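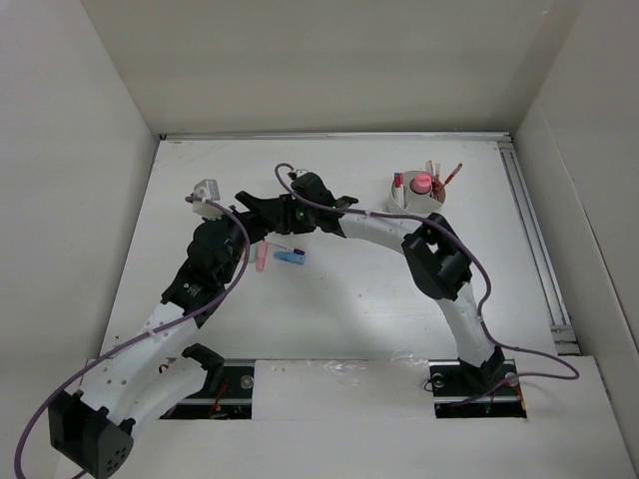 Two robot arms over a white tabletop, with a holder of stationery at the far right.

Last updated: July 3, 2018

FOR IMMEDIATE RELEASE

Keleris Land lists 10 lots at Grulamgate

HERATH – Keleris Land has put ten building lots on the market at Grulamgate, just off the Herath road. Sold seperately or as a block. Lots run up to two acres, all surveyed, corners pinned. Prices on request.

Nearly 4000 feet of road frontage in total. Power at the street. Town water to the first six lots, wells needed on the rest. Gravel access road went in this February – paving to follow once half the lots are sold.

Zoned residential, with the two front lots zoned mixed use. Small shop, office, duplex, all allowed subject to the usual permits. No build deadline. Mobile homes not permited. Buyers bring their own builder.

A $200 fee holds a lot for two weeks, refundable if the buyer walks away. Owner financing on the back lots only.

Site open for walk-throughs on weekdays, no appointment. Boots are a good idea after rain. Plat maps at the Herath office – ask at the front desk.

Recent releases
Stusico warehouse units: second phase now leasing
Herath office moves to summer hours
Corner parcel at Grulamgate sold

© 2018 Keleris Land | Contact | Back to top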